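Coffee corner, Sunday, April 11, 2021
Text and pictures: Laine Žukauskas

Welcome to my small gallery. For many years I write on this page about coffee to go, and mostly about the taste. This time I wanted to look at the cup, the lid and the stick, because we hold them in our hands every morning and throw them away so quickly. You can open each picture in large size.
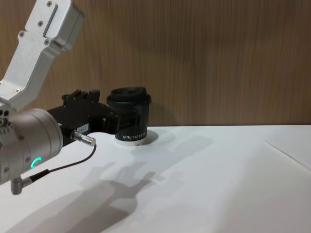

Black cup on the white table, with wood grain on the wall.
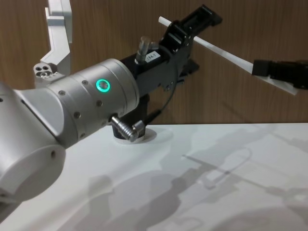
The long white stick. One end is wide and flat and goes to a point. 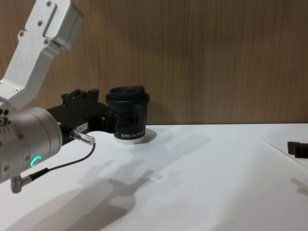 Cup with its black lid. The letters on the front are white: XPRO KOFFE.

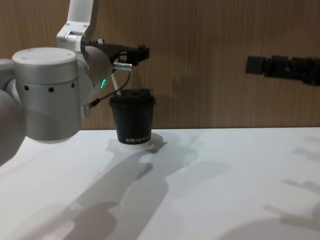
Black coffee cup with a slender white rod in it.

At home I use the same kind of black cup for pens and also for tomato seedlings, and it lives longer than I expected. The lids are more difficult. My neighbor Piret Ramanauskas keeps 20 of them in a drawer and she still looks for a good idea. If you have one, please write to me and I will give it to her.

The next gallery comes in July and will be about sugar: cubes, paper bags and the old metal tins from Hatstead. Normunds Uibo has promised to lend me his collection, which has 178 pieces.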